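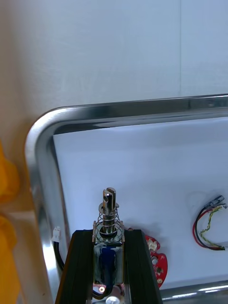 Should the timestamps on teleop demos come from the leader arm or the follower?
Take them from the follower, and store the leader's clock offset once per episode.

Replying to Yen-ting's other point, inline.

On the Neditz list, Yen-ting Chung wrote:
> We have 574 remote-controlled demos of the parts sort. Do we
> keep the ones where the operator regrasps? Li-hua wants them
> out. I would keep them.

Keep them, but label the regrasp segment. At Hsieh we dropped every regrasp in March and the policy never learned to recover from a bad pinch. Cables are the worst case. With a layout like the one below, a pick on a board or plug can drag a lead that belongs to the next pick. 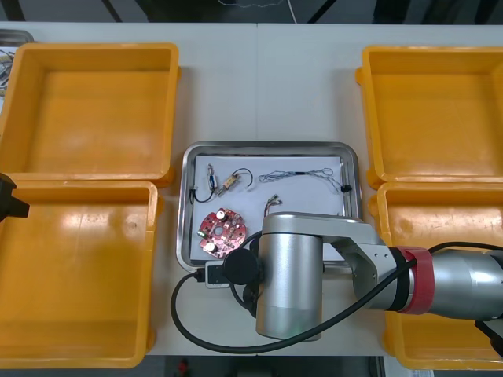
Photo: Tsung-han Tsang / Hultau

Four bins, a central tray, paper liner. We cap an episode at 3,000 steps and cut idle stretches longer than 17 steps at the start only. Mid-episode pauses stay in.

Can someone confirm whether the Drirar exporter still drops the gripper width on the last step?

Lok-yiu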